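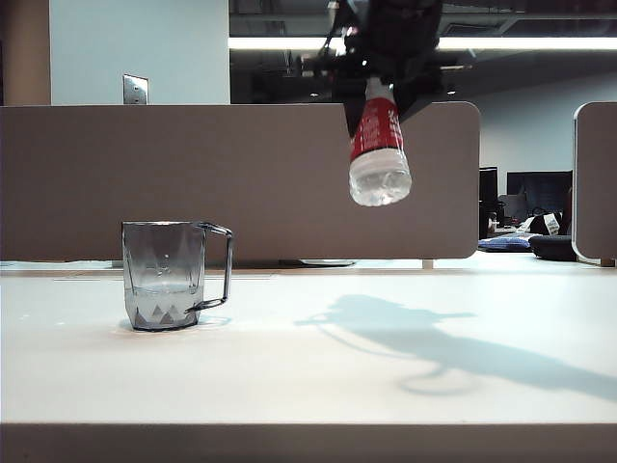 Hard water and tea, please help, because I am losing my mind over something very small. We moved to Koltwood in the spring from a part of the country where you could leave a kettle alone for years and it would look the same inside as the day you bought it. My tea has not been right since. It goes dull and brown almost straight away, tastes a bit like chalk and cardboard, and gets a skin on top that breaks up into little plates when I put the spoon in. I used to drink out of thick pottery mugs, so I suppose I could have had scum for years and not known, but in a clear glass mug with flat sides like the one in the photo there's nowhere for it to hide. It sticks to the glass at the tea line and leaves a ring that washing up liquid won't shift.

What I've tried so far. I descaled the kettle (a Dornitz, the plain one with the wide lid) with the sachets they sell in Tradik by the checkouts. It came up lovely and stayed lovely for less than a week. I've tried three different teas, and my old favourite is now the worst of the lot, which upsets me more than it should. I've tried putting the milk in first, to please my mother. I've made it with bottled water and yes, all right, that was a proper cup of tea, bright and no skin at all. So I know it's the water and it isn't me. 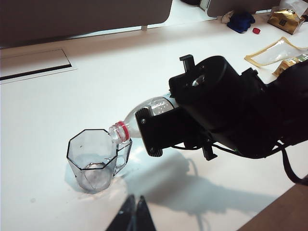

But I can't be buying bottled for every brew, we get through far too many and I'd feel daft carrying it home when there's a tap right there. A plumber came round about something else and quoted me £2,000 for a softener under the sink, with a face that suggested he was doing me a favour. The kitchen is tiny and I keep the pans where he wanted to put it. The other thing I've been looking at is one of the Sial filter jugs. Somebody at work swears by hers, somebody else says it's a con and the cartridges go green.

So what I'd like to know is:

Does a filter jug make a real difference to tea, or does it only help the kettle?

Is there a tea that copes better with hard water? I like it strong with milk, nothing flowery.

And how on earth do I get the ring off the glass?

I should say I rent, so anything that involves cutting pipes would need a conversation with the landlord, and the last one of those was about a gutter and went on until Easter.

Posted by thirdcupofthemorning, August 19, 2023

flatcapandbiscuits

Born and brought up in Koltwood so I can sympathise, although I have to say I went on holiday up north once and thought the tea there was thin! You do get used to what you grew up with. My gran's kettle rattled when you poured it and she never drank anything else.

Right, the jug. Yes, it does make a difference to the tea and not just the kettle, and I say that as somebody who held out against one for ages. The film on top is down to the minerals in the water meeting the stuff in the tea when it's hot and sitting in the air. The usual jug cartridge takes out a fair bit of what causes it, so you get less film, and the tea looks more red than brown. It won't be quite like the bottled but it'll be a lot closer than what you've got now.

A few things about jugs, though. Do change the cartridge when you're meant to. If you live somewhere hard it gives up sooner than the little dial on the lid thinks it will, and the first you'll know is the skin coming back. I go by the tea and ignore the dial. Keep the jug in the fridge or at least out of the sun — your friend's green cartridge will have been on a windowsill, I'd put money on it. And give it a wash when you change the cartridge, the bottom part gets slimy in the corners.

Before you buy the Sial, look at what the cartridges cost, and not only the jug. I added mine up for the year and it came to £84, which I thought was steep until I remembered what I'd been spending on descaler and on new kettles. The shop's own ones in Tradik fit some jugs and not others, so take the old one with you and hold it up against the box. I've got two sitting in a drawer that fit nothing I own.

For the ring on the glass: white vinegar, or a spoonful of citric acid in hot water if you can't stand the smell. Fill the mug past the line, leave it while you do something else, then rub with a soft cloth. The flat-sided ones are a nuisance in the corners so use an old toothbrush there. Bicarb on a damp cloth is good for the brown part. Don't use a scourer or you'll scratch it, and then it will stain twice as fast ever after.

Don't have the softener. I mean, have it if you own the place and your boiler is suffering, but plenty of people who have one keep a separate tap for drinking anyway, so you'd be paying all that and still making your tea with the same water. I'd ask the plumber about that and see what his face does then.

moorland_jen

Just get a blend for hard water. They do them in most supermarkets, it says so on the box. Works fine. I don't bother with a jug.

oldteashopgirl

I worked in a tea room for years (not in Koltwood but the water was every bit as bad) and I agree with most of the long reply, but I'd like to stick up for the leaves a bit, because nobody has said much about them and it's half the battle.

The hard water blends are made for what you're describing, so the short answer above isn't wrong. What they tend to have is more of the small, strong, brisk leaf, the African and Assam kind, which can shout over the chalk. The delicate ones go flat, and I wouldn't waste money on a nice Darjeeling where you are unless you've filtered the water first. If your old favourite came from the soft water side of the country it may well have been picked to suit that, and the same brand can taste like a different drink once you move. So don't mourn it, or mourn it and then buy something else.

How you make it matters too. Use fresh water every time, don't keep boiling up what's left in the bottom of the kettle, because each boil leaves you with more scale floating about. Warm the pot. Four minutes and take the leaves out, don't leave the bag lolling in there until you've found the biscuits. A stronger brew does get less film than a weak one, I noticed that at work long before anybody explained it to me (the tea is a bit acid and that helps). A drop of lemon clears it completely if you can bear lemon, but you've said milk, and please don't do both! I've seen it done and it curdles.

I'd also try a pot with a lid on before anything else, as it costs you nothing if there's one in the cupboard. The skin likes open air. If you brew in the mug, put a saucer over the top while it's standing. It looks silly but you'll see less of the skin, especially in glass.

On descaling, little and often is the way with those wide-lidded kettles. Half a lemon boiled up in it of a Sunday night, left to stand, then rinse and boil once with plain water and tip that away. If you leave it until it's furred up properly the flakes will be in your cup whatever jug you buy, and then you'll blame the jug.

One thing I can't help with is the limescale on the outside of the spout. Mine has it too and I've stopped looking.

thirdcupofthemorning

Thank you all, this is so helpful. I did the saucer trick this morning and there was still a bit of skin but much less of it, and it stayed hotter too, which I hadn't expected. Citric acid is on the list. I've found a box of the hard water tea at the corner shop, so I'm going to give that a fair go with the tap water first and then decide about the Sial when I've been paid. Will ring the plumber and ask him about the separate tap. Does anyone know if the cartridges can be recycled, or do they just go in the bin?

flatcapandbiscuits

Some shops have a box for them near the door, with the batteries. Our Tradik used to, but it's been moved and I haven't found it again, so ask at the desk. Let them dry out first or they'll drip all through your bag.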